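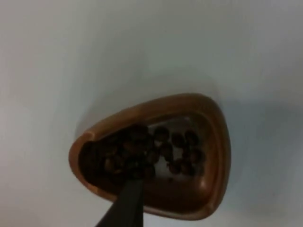 ## Where the bean cell is at, October

Hi all, this is the October update on the Varkgate cell, the one your grant pays for. Short version: it's running, it's set up the way I wanted back in spring, and I've spent most of the month on fingers. If you only have a minute, skip to the money part at the bottom.

### Fingers

The black tapered fingers are on now and I'm keeping them. The old ones were blunt, and with something as small as a roasted coffee bean the blunt tip just shoved the whole pile up against the wall of the dish. The new ones come down to a narrow blade end, so the tip can get over the rim and into the edge of the heap. I tried 3 shapes from Drendiso before settling on this one (the other two are in a drawer, happy to send them to anybody who wants them!).

Changing a finger is quick once you've done it a couple of times. Park the arm, kill the air, take out the two screws, swap, then run the touch-off against the bare tabletop. The touch-off matters more than I figured. I skipped it one Thursday, thinking the new finger was the same length as the old one, and it wasn't, and I spent the rest of the afternoon chasing a height error that I'd made myself. It's now written on a card taped to the controller.

### Dish and table

We're sticking with the little brown dish, the rounded-triangle one with the wide lip. It's glossy, and the vision software had a rough time with that at first: dark beans on a dark shiny floor, plus reflections. I lowered the lights and turned them so they come in more from the left, and picks on the loose beans got a lot steadier. The dense side of the pile is still the hard part. The beans run together into one dark lump for the software, so for now the routine drags a few out into the open and works on those first. It's slow, but I can live with slow this winter.

The pale tabletop is staying too. It shows every crumb of chaff, so I know when to wipe.

### Looking after it

My weekly routine has settled down to this:

- wipe the wrist camera lens with a dry cloth
- check both finger screws
- brush chaff out of the gripper slides
- run 100 test cycles on a fresh dish and save the log
- back up the settings to the Warumow drive

We lost 2 days this month, both to the same cable. It runs along the forearm and had been rubbing on a bracket. I rerouted it, put a sleeve on it, and ordered a spare from Gronow. The spare has a lead time of 21 days, which I'm not thrilled with, so I'd like to keep one on the shelf from here on.

### Money and what's next

Spending is on plan except for that cable and the extra set of fingers. Both fit inside the parts line, no change needed from you.

Next month I want to get the lights onto a proper fixed bracket (they're on clamps right now and I bump them constantly) and start on the dense side of the heap for real. I'd also like your okay to order a second dish in a matte finish to compare against the glossy one. It's a small amount, but it wasn't in the original list, so I'm asking. A yes by email is plenty.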